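Home > Community Help > Housekeeping & Motels > Equipment and Automation

Can a robot empty the room bins yet?

Posted in January by motelier_39

We run a small motel outside Halport, 39 rooms, two cleaners most mornings. Beds and bathrooms I understand, no machine is doing those for me soon. But bins are a lot of bending and walking, and I keep reading that two-armed robots can manage simple chores now. Has anyone looked into it properly? I don't need it fast. I need it to take the rubbish out from beside the bed, leave the bin tidy and not mark the furniture.

3 replies

Mikivley

Short version: partly. A bin is harder than it looks. The bin is light and slides on carpet, the liner is floppy and see-through, and the space next to a bedside table is tight. Two arms help a lot, one to hold and one to reach.

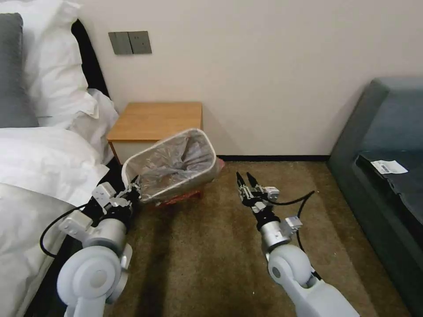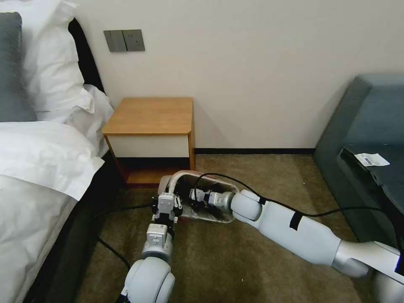 Bin, bags and bedside table, same corner of the room:
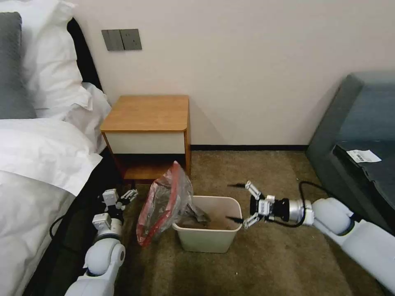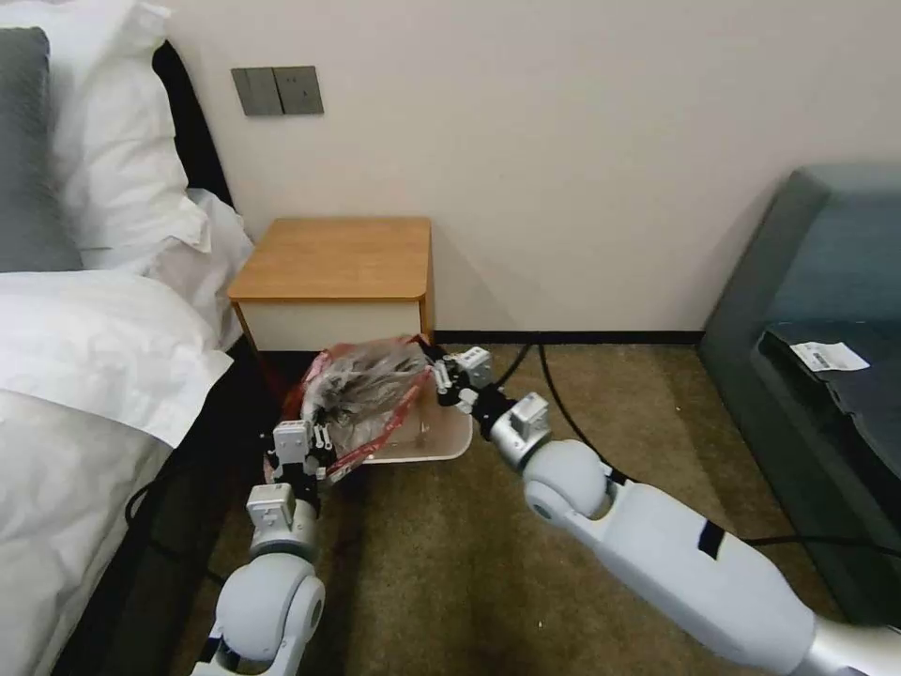
Stiff things like rims and handles are the easy part for a gripper. Thin plastic is the trouble. It folds, it sticks to itself, and cameras have a hard time judging where the edge is. Ask any seller for an uncut run in one of your own rooms, with your own bins and liners, and time it from the door opening to the door closing. Also ask what happens when a guest leaves half a coffee in there. If they only want to show you a clean bin in their own showroom, I'd wait a year.

Check the cables too. Anything with leads trailing over carpet is still a trial set-up as far as I'm concerned, and you'd want a staff member in the room with it.

zonex_fan

No. Just get lighter bins.

Þorgeirsson

I manage a bigger place, 223 rooms, and we costed this last winter. The arms weren't the problem, it was getting the thing from room to room. Lifts, door closers, the lip on the bathroom tile. A cleaner does the bin in passing while the sheets are off, so the labour you save is small unless the machine does other jobs on the same visit.

What worked for us was boring - we went to one bin size in every room and kept spare liners folded in the bottom. If you do buy a robot later, having every bin the same colour and shape will help it as well.

Was this page helpful? 259 people said yes

Related
Best liner size for small bedside bins
Robot vacuums on dark carpet
Scuff marks on light timber bedside tables
Who empties the bins on late checkouts?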